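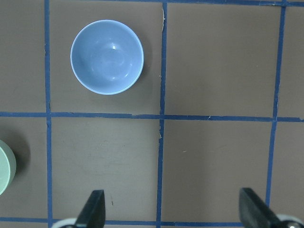
*Wrist camera view, blue bowl in its square.*

**Wrist camera and overhead camera disagree about which square the bowl is in**

I have two arms set up over a table in a shared workshop in Wendport. The surface is brown paper with a grid of blue tape on it, and the job is to pick up a small bowl from one square and set it down in another. I wrote the square finder myself. It takes the overhead picture, finds the tape lines, and gives every square a row and a column.

From the overhead camera it gets the bowl right nearly every time. From the wrist camera it is often one column off, mostly when the arm is low. I think the tape is part of the trouble, as I put it down by hand and the lines wander. I have pulled it up and redone it once already. Is there a better way to lay it, or should I fix this in the code?

Both cameras are calibrated. I ran the checkerboard 17 times for the wrist one and the numbers looked fine.
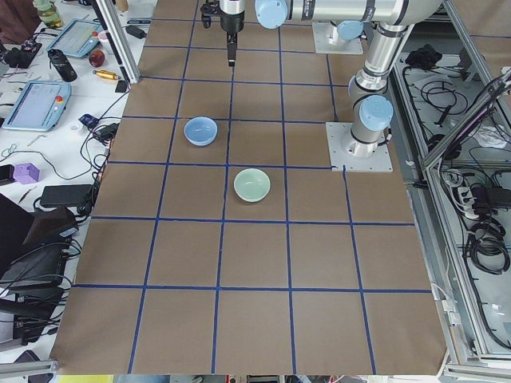
**Marlina Jugah**

The second picture is the whole setup, with the blue and green bowls out. Ignore the left side of the table, I use it for the pendants and everything else.

---

**Kurniawati Setiawan**

Leave the tape alone. It doesn't have to be straight if you stop asking the code to assume it is.

I'd guess you are numbering the columns from whatever line shows up first on the left. That works from overhead, where the whole grid stays put. At the wrist you only get a few squares, and as the arm moves the first line you find is a different line. In your close view there is a partial square down the left side with a bit of the green bowl in it. If your code sometimes throws that one out as too small, every column after it shifts by one.

What I would do:

1. Mark the tape crossings once by hand in the overhead picture and save them in table coordinates.
2. For the wrist camera, use the arm's own position to work out where it is over the table.
3. Project the saved crossings into the wrist picture and match each one to the nearest crossing you detect.
4. Throw out any match more than 10 mm off.

You never count lines from the wrist after that. Also check which point of the bowl you use. The rim sits above the paper, so from a low angle it can land in the next square over. Use the center of the base if you can estimate it.

---

**Ayodele Fashola**

Get wider tape. I had the same thing with a Prumitz gripper and the wide tape fixed it.

---

**Melati Sembiring**

I don't think wider tape will do much for a wrong column number. Agree with Kurniawati on saving the crossings.

One thing to add – the gripper fingers show at the bottom of the wrist view and cover parts of the tape. One of them is over a crossing line on the right. Mask them out before you look for lines, or the edge of a black finger will get picked up as a line of its own. The mask has to change with how far the gripper is open. I keep 2 masks, open and closed, and don't run the finder while it is moving between them.

Shadows from the bowls can do it too. A softer lamp helps.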